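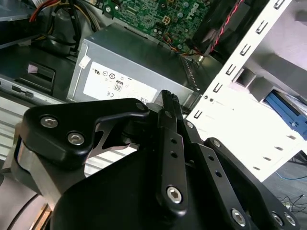
April — by the Workshop Desk
12 shares · 8 comments

The founder of Jilten pours the coffee before she'll talk about the hand. "People ask me how strong it is, always how strong," she says, "and I tell them a desktop computer doesn't need strong, it needs patient." Her company rents out a kit called the Sial, a robotic hand with a small camera riding at the wrist, to repair and recycling shops that take in old office machines by the pallet.

We'd come to ask about power supplies, and she was glad of it. "Oh, they're my favorite! You have the cables on one side, the motherboard right up against it, and very little room for fingers." The narrow fingertips, she says, went through a good many versions, and the textured ends came from a customer in Udside who kept complaining (kindly, she adds) about things slipping.

The kit rents for $474 a month, with up to 2 weeks of setup help. To buy it outright is $1,366 for the hand alone, and the arm is extra — she winces a little at that. "I'd love to say it does the whole computer. It doesn't. You still want a person there for the clips and the tangled wires."

A smaller version, the Zorau, is being tried in two shops now, and she hopes to have it ready before the winter rush.

Related
Renting or buying: what small repair shops told us
A morning at the Udside recycling yard
Which screws slow you down the most?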